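4.2. Rentas vitalicias diferidas y carteras de ciclo de vida

El resultado que más nos ha sorprendido, y para bien, aparece al combinar ambos diseños. En la simulación del plan Prallis, adelantar la compra de la renta diferida 4 años reduce con claridad la dispersión de la pensión final, ¡y lo hace sin tocar la aportación del partícipe!
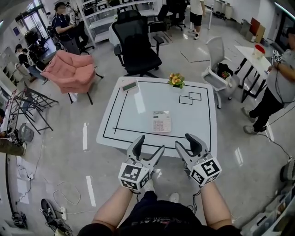
Figura 3. Calculadora y flores artificiales sobre una mesa blanca.

El plan Drunthorpe, con más de 24 fondos elegibles, responde de otro modo: la mejora se concentra en las cohortes próximas a la jubilación (véase la sección 2). Es un contraste muy sugerente, que abre la puerta a estudiar la fase de acumulación y la de cobro como un único problema de inversión.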